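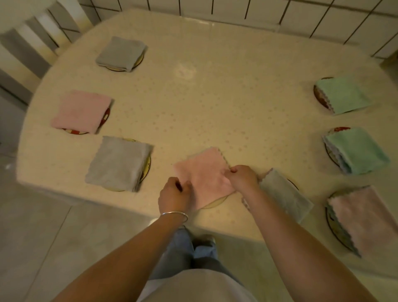
4. Showing the napkin task by hand

Set your Drotero recorder to 90 and clear its memory before you sit down. I do the whole table in one take – a cloth at every place, both hands in view.

5. Flat cloths

Spread one out in the middle and lay the next so it overlaps the edge, holding it by the upper corners. Go slower than feels natural! I let go of both corners together, and Drillby copies that much better than a one-handed drop.

Note: leave your hands still for a moment between cloths, or the software runs two moves into one.

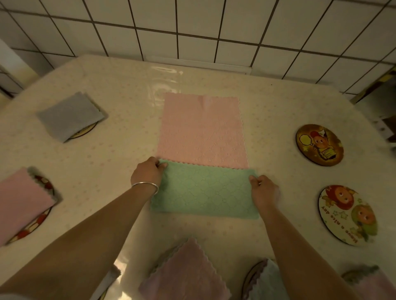 Irham wrote in to say that the pause can be shorter if you lift your fingers well clear of the fabric, and that almost 100 takes went through fine that way.

Caution: don't unplug the recorder while it's saving.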